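Home | Topics | Ask | Members | Search

Wrist view while teleoperating in simulation: how do you judge distance?

Emmanuel Odera
I am recording demonstrations in a simulator called Dulen, driving the arm by remote control. The task is to pick up a small card from a plain floor. I only have the wrist view, and I keep closing the fingers too early or too far to one side. Moving slowly has not helped. A typical view before I start the approach:

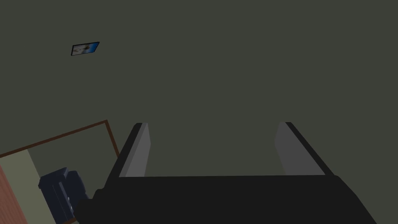
Page 4 of 7

With the card up at the left and so much bare floor, I have nothing to measure against. Is there a usual way round this?

Kanini Mfinanga
Turn first, then go forward. Get the card midway between the two grey pads while you are still well back, and only then come down. If you slide sideways and descend together you will lose it. I would also give the floor a texture — a flat olive colour tells you nothing about height.

Salim Were
Just practise more. Mine got better after a week.

Elspeth Moffat
I agree with Kanini about the texture, but check whether your policy will be trained on the same pictures before you change it. A second fixed view from the side, for the operator only, is safer. Throw away the runs where you closed early, or the robot will learn that too.

Print this page | E-mail this page

This site uses cookies. By continuing you accept our cookie policy.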